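3.2 Announcements as a genre

Game announcements are a form of writing with rules, and the rules are easier to see when the game never comes out. We follow one such case, the sequel to Tretby, which was announced in May by its publisher, Clirnum, in a trailer that showed a logo, a storm and the word "soon." The fan forum Joltance produced 770 posts on the trailer before the next morning. We read all of them, a task we do not recommend.

Our coding scheme follows Bognár and Csizmadia, who sort fan reactions into joy, suspicion, arithmetic and requests for a handheld port. Arithmetic covers any post that tries to work out a release window from unrelated evidence, such as the length of the trailer or the composer's vacation. Two coders, Fanni Vincze and Fuseini Darko, worked separately and then met to settle their differences. Most of these concerned sarcasm. Darko hears it everywhere.
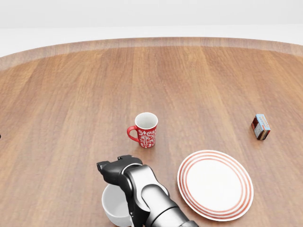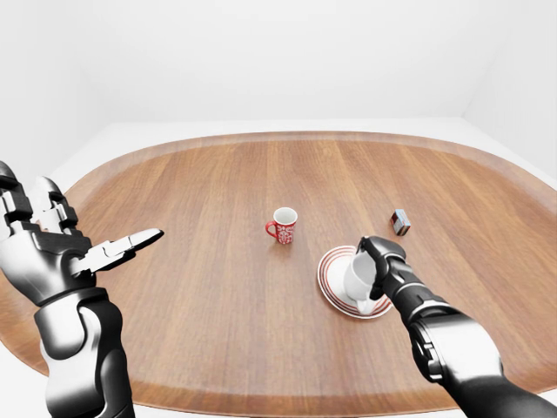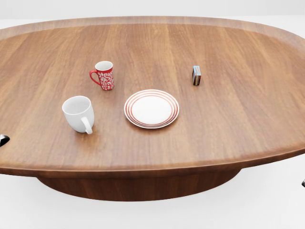
Figure 4. Rendered views of a wooden table with a raised rim.

Reading time for this section: 4 min

Of the 770 posts, 230 were coded as arithmetic, which made it the largest group. Joy came second, though it faded quickly once a poster slowed the trailer down and found that the storm had been reused from the first game. Suspicion then rose, and so did affection. Several posters said they had missed that storm.

The studio's standing matters here. Fodor, the team behind the original Tretby, was small and well liked, and its fans tended to read silence as hard work. The same silence from Clirnum was read as a marketing plan. A post by one long-time member ran to 2000 words on the font of the logo and concluded that the game would be set at sea. It received polite replies.

Quintana has argued that a trailer with no game in it still makes a promise, and that players treat the promise as a thing they already own. Our data fit this view in part. When Clirnum later dropped the project in a short note about "focus," the angriest replies mourned scenes that had appeared only in other people's posts. Two members quarreled over how the ending should have been handled. The thread was locked while they were still at it, and we coded both as joy after some discussion.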